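**Maroon and denim in one quilt: too heavy?**

**scrapdrawer_80**
Okay, I'm finally cutting into my stash for a big bed quilt and I can't stop thinking about it! The plan is rectangles only, maroon and denim blue with cream and tan in between, using the Florero pattern (the one with the offset rows). I've got 138 blocks cut already. My sister thinks it'll look like a 1970s couch. Thoughts?

**bobbin_weather**
I love a 1970s couch, so I'm the wrong person to ask. Do it! I made a Florero in February and the offset rows are so forgiving. Nothing has to match at the corners. Bliss.

**Storness_Quilter**
I'm going to disagree a little. Maroon eats a room. Mine was half maroon and I ended up unpicking two full rows. Keep it to one block in five and let the cream do the work.

**bobbin_weather**
One in five is so timid though! The dark blocks are the fun of it.

**Storness_Quilter**
Fun until it's on the bed with the curtains closed, haha.

**scrapdrawer_80**
What about backing? I was going to use the pale gray Nulletden flannel. It's so soft, and I have yards of it.

**tansy3304**
Gray is great with maroon, especially a gray with a bit of mottling in it. Wash the flannel first, twice if you can stand it. Mine shrank so much that I had to trim the borders. And please wash the maroon with a scrap of white cotton to see if it bleeds!

**Storness_Quilter**
Seconding the scrap test. We agree on something!

**bobbin_weather**
Rizk thread if you can find it, the 1000 yard cone in tan. It sinks right into both the light and the dark blocks. I've quilted three tops off one cone and I'm still going.

**tansy3304**
Stripes are worth a try too. Run some of them up and down and some across, and the plain rectangles start to look woven.

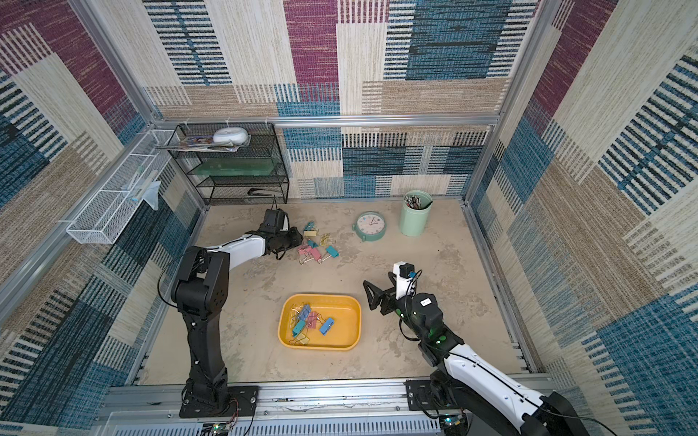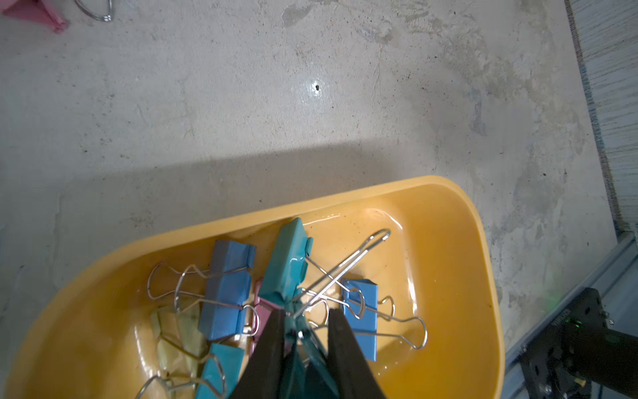 *First one: maroon-purple, denim, cream and tan patchwork. Second one: mottled pale gray concrete.*

**scrapdrawer_80**
Oh, I'm sold on the stripes. Going to cut more denim tonight!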